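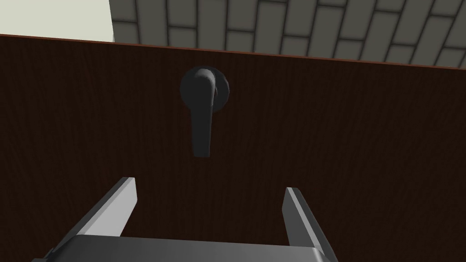
Have you ever clicked on a blue word on a web page and landed somewhere completely different? One second you're reading about sharks, the next you're looking at a recipe for pancakes! That blue word is called a link, and I make links all day long for my job. I'm Ketsara, I look after the kids' pages here at Umon, and today I want to tell you how links work and how to make one yourself.

First, you need to know that every page on the web has an address. It's a bit like the address of your house. If I want to mail you a birthday card, I have to write the right street and the right number on the envelope, or your card goes to the neighbors. Web addresses work the same way (and yes, one wrong letter can mess up the whole thing. I do this at least once a week).

A web address is sometimes called a URL. You say it by spelling it out, U-R-L. It sits in the long bar at the top of your browser. Go on, have a look at it now! It probably has some slashes and dots in it, and maybe some words you know. The part near the beginning is the name of the website. The parts after the slashes tell the browser which page on that website you want. So if a website about pets has a page about hamsters, you might see the word "hamsters" near the end.

OK, so what's a link? It's two things stuck together. There are the words you see, and there's the address hiding underneath. When you click on the words, your browser reads the hidden address and goes off to get that page for you.

Now let's make one. You'll need a grown-up to help you log in to a place where you can write a page. Lots of schools have a class blog, and that works great.

1. Find the page you want to link to and click once on the address bar. The whole address should light up.
2. Copy it. On most computers you hold down Ctrl and press C. On a Mac it's Command and C.
3. Go back to your own page and type a sentence, like "I wrote a story about my hamster."
4. Drag your mouse over the words you want people to click. I'd pick "a story about my hamster."
5. Look for a button with a little picture of a chain on it. Click that, and a box pops up.
6. Paste your address in the box (Ctrl and V, or Command and V) and press OK or Save.

Did your words change color? Hooray, you made a link! Save your page and then click it to test it. Always, always test it.

One thing I see a lot is links that just say "click here." I used to do that too! But think about a person who can't see the screen and has a computer program reading the page out loud. Some of those programs can read out a list of only the links. Imagine hearing "click here, click here, click here" 22 times! You'd have no idea which one was the hamster story. So use words that say what's on the other side.

Sometimes you'll click a link and get a page that says "404" or "page not found." You didn't break anything, I promise. It usually means that the page was moved or deleted, or that somebody typed the address wrong. When I checked our old pages in August I found 19 links like that, and fixing them took me a whole afternoon and a lot of crackers.

And if a link comes in a message from someone you don't know, or it says you won a prize, don't click it. Go and show a grown-up first. Even I ask somebody else to look when I'm not sure!

If you make a page with links on it, ask your teacher if you can swap with a friend and test each other's. My first one went to the wrong page entirely, so I bet you can beat me.

More for kids
What is a browser?
Why do websites ask about cookies?
How to pick a really good password
What does a search engine do?
Make your first web page, part 1

Copyright Umon. Questions? Ask a grown-up to help you write to us on the Contact page. Back to top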